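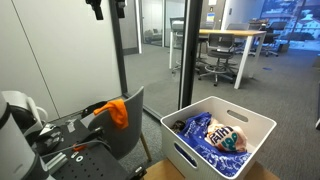

**What is the laundry challenge?** One robot arm takes clothes out of a bin, or puts them in, and the team scores for every item that ends up where it should. Best total at the end of term wins.

Right, quick post before I have to run for the bus. Club's been going since the start of term and I keep promising Maiara I'll write something up, so here goes. Five of us on the team. Maiara Bittencourt does the planning code, Waqas Khattak does grasping, Halima Briggs and Jihad Yammine share the data side and I do whatever's left, mostly spreadsheets and going to get crisps.

We're called Pulley. Don't ask. The other team is Havmont, and they have a proper logo already, the swine.

Scoring has changed since last year btw. It used to be speed only, which meant everyone flung things about. Now it's 20 attempts per round and a dropped item costs you double. Much better. Slower to watch though, my brother came to one and fell asleep.

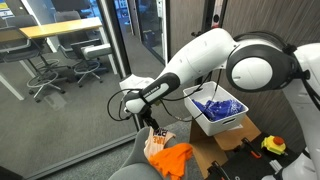

*Gripper down over the seat, peach shirt and orange cloth waiting.*

Main job this month has been demos. Jihad wanted 2,000 before we train again, we stopped at 1,960 because the room booking ran out and frankly so did we. Halima went through the lot and threw out 107 of them. Mostly ones where the operator dithered, or the cloth was let go too early and you couldn't tell what the attempt was meant to be. A lot of those were mine. Sorry Halima.

First go at training: not great. It's fine with one thing on its own. Two things touching and it grabs a bit of each, lifts, and then has a sort of crisis.
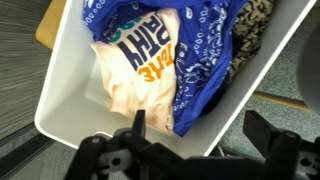
Waqas reckons our trouble is picking the grasp point, and after a whole evening of looking at wrist views I'm coming round to it. We'd been telling the model to go for the middle of the biggest lump. Sounds sensible. But with a blue paisley bandana arching over the top of a T-shirt and then trailing down the side of it, where's the middle of what? The lettering doesn't help much either when it's upside down and half of it has gone into a fold. So now he's trying it by colour edges first, lump second. Early numbers are better, I won't post them yet becuase Havmont definitely read this.

Other thing. Dark stuff at the back of the bin gets ignored nearly every time. Maiara thinks it's the depth reading, I think we just didn't do enough demos with dark clothes. We have a bet on, loser buys lunch at Gunawan.

Oh and Mared Gape has said she'll judge the final!! She built the first version of Nestari, the little scheduler we all use, so everyone's suddenly tidying up their code. Mine is beyond help.
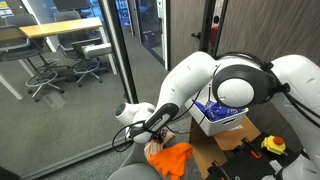 *Peach one in the gripper, orange one still to go.*

To do before next session:

- retrain with the 107 taken out
- more dark clothes (bring your own, washed please)
- rename the folders, there are three called final
- somebody email about the July booking

Bus. More when theres more.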